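Budgeting for hand-held gripper collection

Budgeting for hand-held gripper collection is the planning and buying that comes before a programme in which people carry grippers around ordinary homes, doing everyday jobs with them so that robots may later learn the same movements. It covers the grippers themselves, the spare parts, the objects to be picked up, the rooms, and the wages of the people doing the picking up, and that last one is very often the largest line on the sheet (much to the surprise of whoever drew the sheet up).

Background

Early plans tended to treat the gripper as the whole purchase. The Clarnness home tidying programme, which is fairly typical of a small effort, began its first October with a budget of 3000 euros for equipment and not a penny set aside for things to hold. Alina Olteanu, who kept its accounts, later added a separate heading of 600 euros for household goods, and the heading has stayed in every plan the programme has drawn up since.

Choosing the objects

A bedroom is a kindly place to start, as the goods are cheap and most of them can be dropped without harm. Planners usually want a good mixture of soft and firm, flat and round: plush toys, packets of wipes and tissues, a ball of yarn, and a box to put things in.

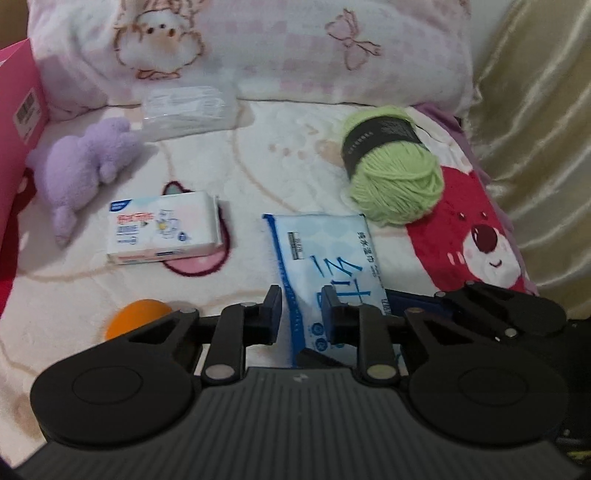
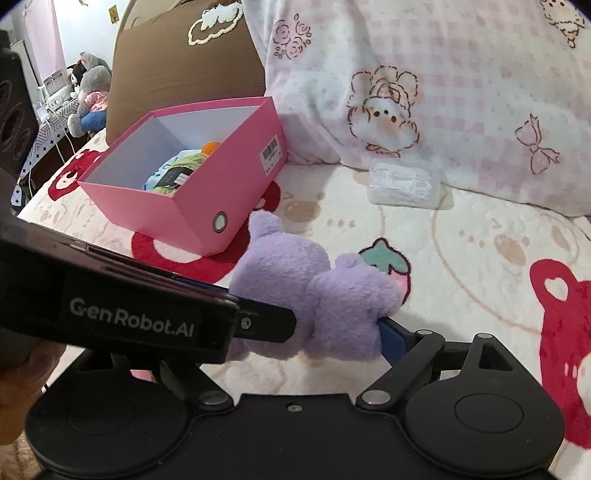
Packets deserve a little more money than they first seem to. They crease and split after a good many grasps, and a tired packet behaves quite differently from a fresh one, so it is wise to buy several of each and to write down when a new one is opened. Soft toys last far longer, bless them, though they do need washing, and a second toy of the same sort saves a day's work while the first one dries.

Bedding is easily forgotten. A patterned cover and a plain one give usefully different backgrounds for the cost of a single shopping trip, and many households will gladly lend theirs.

Equipment and spares

Grippers are best bought in pairs where two-handed tasks are planned. Finger pads wear first, and Jagadeesh Chacko's planning notes for the Lona workshop suggest ordering 14 spare pads with the first delivery, to avoid paying for postage again and again. Storage for the recordings should be priced at the same time, along with chargers, cables and a sturdy case for carrying everything up the stairs.

Hiring and buying

Short programmes may do better to hire. Buzatu, a small hire firm run by Mircea Bogdan, lends by the week and asks for a deposit, which has to be found in the budget even though it comes back in the end.

See also

Household robot
Equipment hire
Spare parts planning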